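# How to dry dishes in a rack so they come out clean and not broken

I moved to a small apartment in May and it has no dishwasher. In my first weeks I washed everything well and then I put it in the rack in any way, and I had water spots, a bad smell in the cups and one chipped plate. So I started to pay attention to the second half of the work, the drying. I write down my method in case it can help somebody who also has a small kitchen.

## What you need

- A dish rack. Mine is a wire one from Domier and I paid 31 dollars. A plastic rack works too, but the bars are often thick and the plates stand badly between them.
- Two cotton towels. One goes under the rack, one is for hands and for drying the last drops.
- A basket for used towels and cloths, with holes in the sides. The holes are important! A closed box keeps the moisture and after two days you will smell it.
- Dish soap, any kind. I use Plilta without perfume.

## Step 1. Choose the place for the rack

If you have a drainboard next to the sink, use it. If not, you can put the rack on a table, as I do. In this case protect the wood. Fold a towel in two and lay it flat under the rack, or buy a tray with a low border. Wood that has seams between the planks is more sensitive than a solid surface, as water goes into the seams and stays there.

Don't push the rack tight into the corner. Leave a space of one hand behind it so the air can pass. I made this mistake and the wall became gray behind my rack in one winter.

## Step 2. Rinse in hot water

The last rinse should be hotter than the washing water. Hot plates dry faster, and soap that stays on the plate makes the gray film which people think comes from the tap. Shake each piece two or three times over the sink before you carry it to the rack.

## Step 3. Plates first, from the back

Begin at the back of the rack with the biggest plates. Stand them between the bars and let them lean a little. I put the large oval ones first, then the smaller ones in front. Oval plates are difficult because they want to roll to one side. Stand them on the long side if your rack has enough width, and they will be quiet.

Between two plates leave one empty slot. When the plates touch each other, a line of water stays between them and it can be there until the evening. If you have plates with a painted border, this slot also saves the border. The pattern is usually on the part that sticks out, and it is the first part to be scratched by the next plate.

My own plates are not a set. I bought them one by one at the flea market, and each has a different rim. It is harder to stack them in the cabinet but for drying it makes no difference.

## Step 4. Cups upside down, at the front

Put cups with the opening down, at the front or on the side where you don't have to reach over the plates. They are the pieces you will want again soonest.

Many cups have a small ring at the bottom. When the cup is turned over, the ring becomes a little bowl and it holds water. After five minutes go back and touch it with the corner of the dry towel. It takes one second for each cup. Without this, you lift the cup and the water runs down your sleeve.
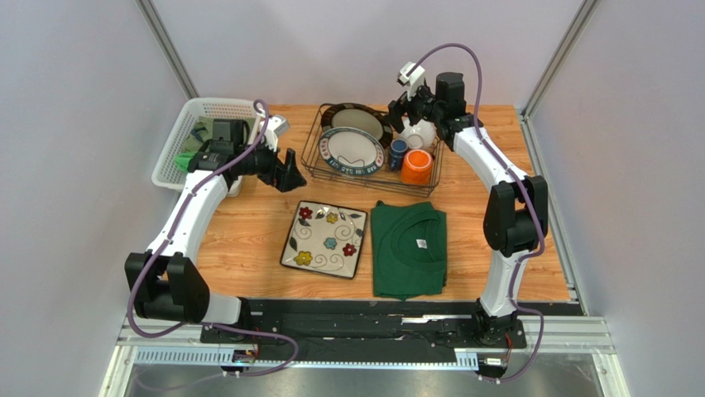
Glasses go in last, and only if there is space left. I prefer to dry them by hand at once, since a tall glass in a wire rack falls very easily when you take away the piece next to it.

## Step 5. Don't make a mountain

When the rack is full, stop. Dry some pieces with the towel, put them in the cabinet and continue. I know it is tempting to put the pan on top of everything. My chipped plate was under a pan.

## Step 6. Empty the rack and deal with the cloths

Put everything away from front to back, so first the cups, then the plates. In this order your arm doesn't pass over something that can fall.

Then take the wet towels. Hang them on a chair or over the oven handle until they are dry, and only after this drop them in the basket. It doesn't matter if you fold them or not. I keep the basket in the same corner as the dishes, so I have no excuse to leave the towels on the table. When it is half full, I wash all together. Don't use fabric softener, it makes the cotton slippery and it will not drink the water anymore.

## Step 7. Clean the rack also

Once a week wash the rack in the sink with an old toothbrush and look at the places where the bars cross. If you find white stone there, mix 300 ml of warm water with the same quantity of vinegar, brush it on, wait ten minutes and rinse. If the coating of the wire is broken and you see rust, it can leave brown marks on light plates. I covered one such point with a piece of silicone tube, and it holds well until now.

## Some small problems

**The plates have spots even after a hot rinse.** Your water is hard. Dry them by hand when they are almost dry, with a clean towel.

**The rack slides on the table.** Put a damp cloth under the feet.

**The cups smell.** They were put in the cabinet too early. Leave them in the rack overnight and turn them up for ten minutes in the morning.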